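Words & Usage > Vocabulary building

HOW TO KEEP A WORD NOTEBOOK YOU WILL KEEP USING

by Iason Gavalas

Most people who want a bigger vocabulary start with a list. They copy out twenty words they don't know, write a short definition next to each one, and read the list over a few times. A month later they can recognize some of the words, and they still don't use any of them.

A notebook works better if you set it up with a bit more care. The method below takes a few minutes a day. I have used it for my own reading and with adult students, both native speakers and people who learned English later on. You need a notebook, a pen and a dictionary. A notes app will do, but I'll explain near the end why I still prefer paper.

Step 1. Set up the pages

Use a left page and a right page for each batch of words. The left page is for the word, the sentence where you found it, and the source. The right page stays blank at first. You'll fill it in later with your own sentences.

Put eight words on each left page and no more. If you crowd the page you will run out of room for the sentences, and the sentences are the part that matters. Leave three or four lines under every word.

Number your pages and leave the last two sheets of the notebook free for an index.

Step 2. Collect words from what you read

Don't take words from lists of rare or impressive vocabulary. Take them from a newspaper, a novel, a manual, a letter from the bank. A word you have met in real use comes with a setting, and the setting tells you a lot that a definition leaves out.

Good candidates are words you half know. You have seen "tenuous" many times and you have a feeling that it means something like weak. You'd hesitate to say it out loud. Words like that are nearly yours already and need only a little work. Words you have never seen before can go in too, but keep them to one or two a page.

Copy the whole sentence. If it is very long, copy the clause with the word in it and enough of the rest to make sense. Underline the word.

Step 3. Guess before you look it up

Write your guess in pencil under the sentence. One or two words is enough. Then go to the dictionary.

Read all of the senses. Many common words have four or five, and the one you want may be the third. "Sanction" can mean to allow something or to punish someone for it, and only the sentence will tell you which. Once you have found the right sense, write it in your own words. Copying the dictionary's wording is easy to do without thinking about it.

Note the part of speech as well, and any preposition that usually follows. People are averse to something, oblivious to or of something, and devoid of something. Learners get these wrong more often than they get the meaning wrong. 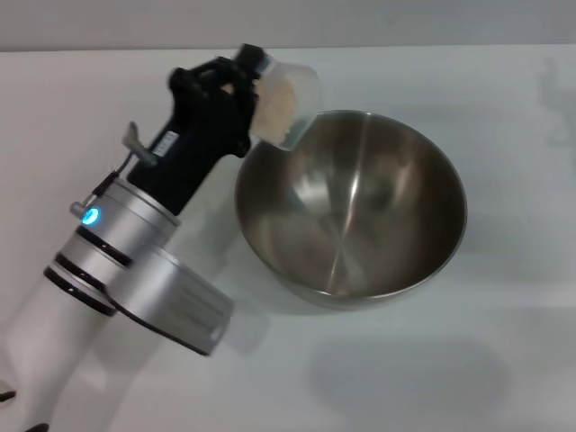 Next, check the pronunciation. If the dictionary has a sound button, play it twice and say the word back. If you only have the printed symbols, mark the stressed syllable with a small line in front of it. I have met well-read people who said "epitome" as three syllables for years, and the reason was simply that they had only ever read it.

Step 4. Write down the word's neighbors

Words tend to keep company with certain other words. We say heavy rain and strong wind. We make a mistake and do the dishes. These pairings are called collocations, and they are what makes a sentence sound natural.

For each word in the notebook, write two or three of its usual partners. A good dictionary will show them in the example sentences. For "tenuous" you might write:

tenuous link
tenuous connection
tenuous grasp (of the facts)

Also write one word that is close in meaning and say how it differs. "Thrifty" and "stingy" both describe a person who doesn't like to spend, but the first is praise and the second is an insult. A synonym with no note beside it can lead you into trouble. A student of mine, Karamanlidis, once thanked his landlady in writing for her "notorious" kindness. He had found the word next to "famous" in a pocket thesaurus.

Step 5. Use the right page

Wait a day. Then cover the left page, or fold it back, and write a sentence of your own for each word from memory. If you can't remember one of them, take a quick look and cover it again.

The sentences should be about your own life. "The politician made a tenuous argument" is correct, but it could have come from anywhere. "My cousin's claim to the parking space is tenuous" will stay with you longer.

Read each sentence and ask whether you would say it to someone you know. Some words belong only in formal writing, and it's fine to mark them with an F in the margin - just don't use them at the dinner table.

Step 6. Review on a schedule

Go back to each page three times:

- the day after you write your own sentences
- 8 days later
- 19 days after that

At each review, cover the meanings and go down the list of words. Put a dot beside any word you get wrong. When a word has collected three dots, copy it onto a new page with a new sentence. It doesn't help to keep staring at the old entry.

Don't worry if a few never stick. I have had "desultory" on 51 different pages, or so it feels, and I still have to stop and think.

Step 7. Keep the index up to date

Once a page is full, add its words to the index in the back, under the first letter, with the page number. You don't need strict alphabetical order within a letter. The index saves you from entering the same word twice, and it's also the fastest way to test yourself. Open it anywhere, pick a letter and go down the column.

Paper or app?

I tried two phone apps before I settled on paper. Patora was good for quick reviews, but it had no space for a long sentence. Stulico let me type as much as I liked, and so I pasted in whole paragraphs and never read them again. With a pen I have to choose what is worth copying.

If you read mostly on a screen, an app may suit you better. Keep the same parts: the source sentence, your guess, the meaning in your own words, the neighbors, and a sentence of your own.

Common problems

I fall behind on reviews. Stop adding new words until you have caught up. Two pages you know well are worth more than ten you don't.

I find too many words. You may be reading something too hard for this purpose. Carry on with the book if you enjoy it, but collect only the words that turn up more than once.

The dictionaries disagree. They often do on small points. Look at the example sentences in both and go with the sense that fits the sentence you copied.

I feel silly using the words. Start in writing. An email gives you time to check, and after you've written a word a few times it's easier to say.

Filed under: Vocabulary, Study Skills, Dictionaries
19 shares | 8 comments

© Flernumach Language Pages | Contact the editor | Back to top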